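About Marnimix

Paper cups, and what we think of the claims made for them

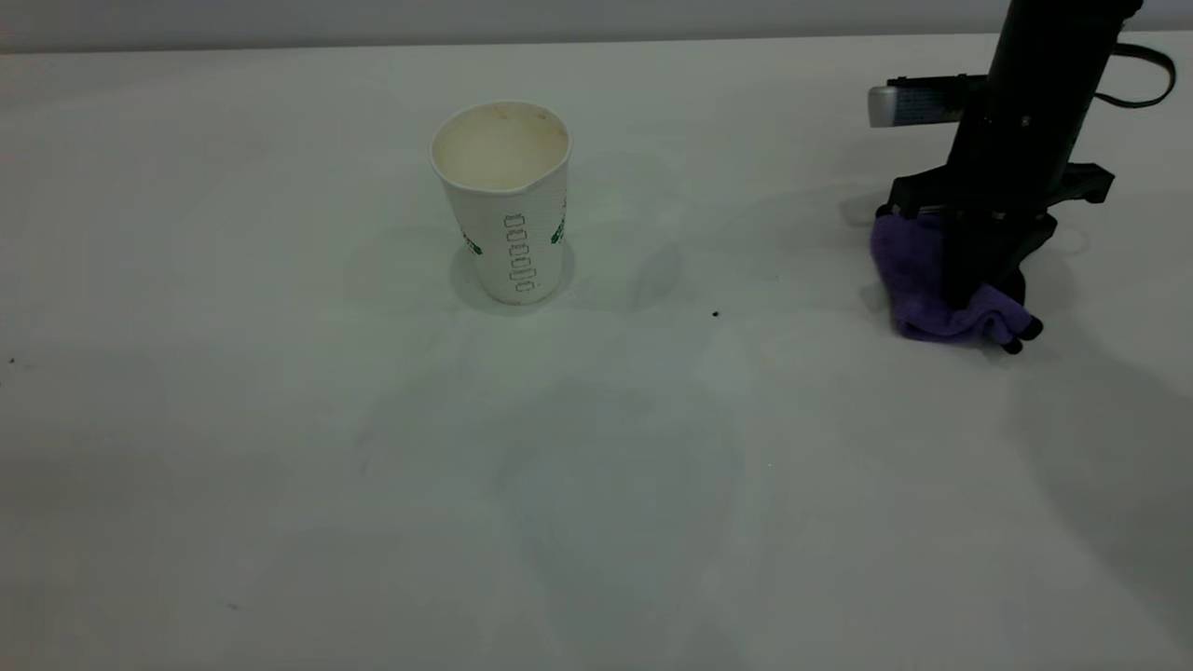 Who we are

Marnimix supplies paper cups to cafés, canteens and village halls from a unit on the edge of Gundthorpe. We don't make cups. Plenty of firms in this trade let you believe they do, with a photo of somebody else's factory on the front page. We buy them in, test them, print on some of them and send back more than our suppliers would like.

Paraschiva Matei started the business after years of ordering for a staff canteen in Umton, where she was sold "leakproof" cups that leaked and "sturdy" cups that folded in the hand. She still does most of the buying and still reads a sales brochure with a pencil.

What we check

A cup has a fairly dull life and we try to copy it. We fill samples with tea, black coffee and squash and leave them standing. We look at the rim first. Rolled rims get pinched in the box or by a thumb, and a lid that fits a perfect circle may not fit the cup you have been sent. Then we look at the inside wall for staining, and at the base.

Ribbed sides are said to keep fingers cool. They do help with grip. On heat, we have seen thin ribbed cups do worse than thick plain ones, so ask us for a sample before you believe anybody, us included.

Printing

We print in one or two colours, from 500 cups upwards. Small lettering is where most customers come unstuck. It looks sharp on a flat screen and then has to go round a curve. If we think your design won't read across a counter we will tell you, and you may overrule us. Bălan, our own plain range, has very little on it.

About "green"

You won't find leaves all over this website. Most paper cups have a lining, and whether yours is recycled depends on who collects your bins. We would sooner you rang your council than took a supplier's word for it.

Ordering

Plain cups come in cartons of 2,000. We don't do loyalty points. Samples are free for businesses and we keep your account open for 90 days after a quote. The office closes for the winter break after 13th December and orders placed later go out in the new year.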